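Workshop Notes
Home
Archive
Subscribe
Filed under: Storage and Sorting

Sorting small jewelry on a printed cloth

Last month's item on drawer dividers brought in several questions about the step that comes before storage, when everything is out of the box and in one heap. The procedure below is the one used at the Jokuscombe sorting table for mixed lots of costume jewelry: chains, rings, beads, single earrings and parts.

The work surface matters more than the tools. A bare tabletop lets round parts roll and gives fine chain nothing to hold on to. Cloth solves both problems. Choose a flat woven cotton with no pile. Terry and fleece catch on prong settings and open jump rings, and felt sheds fiber into clasps.

Raise the edge of the cloth on all sides if you can. A shallow container with a soft lining works well, and the lining can be any cotton remnant that is long enough to go around the wall in one piece. Seams collect beads.

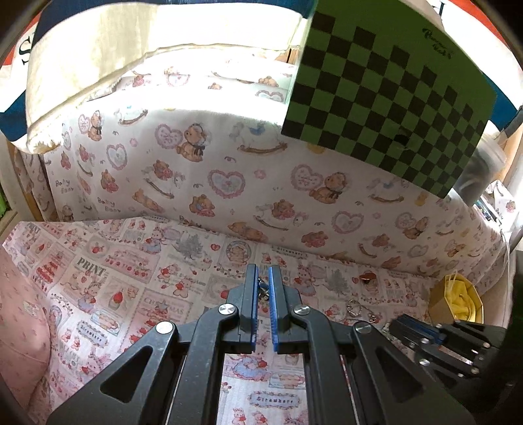
Plain cloth is usually recommended for sorting, on the grounds that a print hides small parts. In practice this depends on the finish of the metal. Pale silver is hard to find on white and fairly easy to find on a mid-tone color. The pink rabbits and strawberries on this cloth are busy, but the beaded ring-shaped piece and the thin chain beside it can both be picked out at a glance. Gold-tone parts may need a cooler print. Test with one chain before laying out a full lot.

Start with the pieces that are not attached to anything. Move them to the far side and leave the tangles where they are. Pulling a tangle across the cloth to make room tightens it.

Tangles come next, one at a time. The order is as follows:

1. Find the clasp and open it.
2. Find the free end opposite the clasp.
3. Spread the mass flat with two fingertips, working outward from the center.
4. Lift loops off the top. Do not pull an end through.

If a knot has not moved after 3 minutes, set it aside and go on to the next. A drop of light mineral oil can be used on plain metal chain, on a saucer and away from the cloth. Keep oil off pearls, glued stones and anything strung on thread.
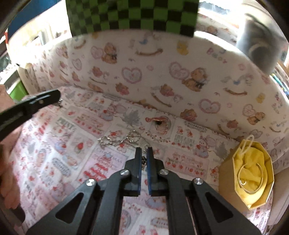

Ball chain and link chain should be separated before either is straightened. Balls lodge inside open links, and tension on one locks the other. The silver tangle here has both types in it, with a small metal ring among the loops and a dark clasp at one side, so the clasp is the place to begin. Work the ball chain out first. It has no open links of its own to snag and will usually slide free once the loops above it are lifted.

Finished pieces go straight into a holding container, kept on the same cloth within reach. A small paper gift bag with tissue in it is adequate for one session. For longer storage, use the Rindetti flat trays or individual zip bags, one chain per bag, with the clasp closed and left outside the seal.

A mixed lot of 50 pieces is a reasonable limit for one sitting. The largest lot sorted at Jokuscombe this year was 126 pieces, split over two evenings.

Next issue: cleaning plated clasps.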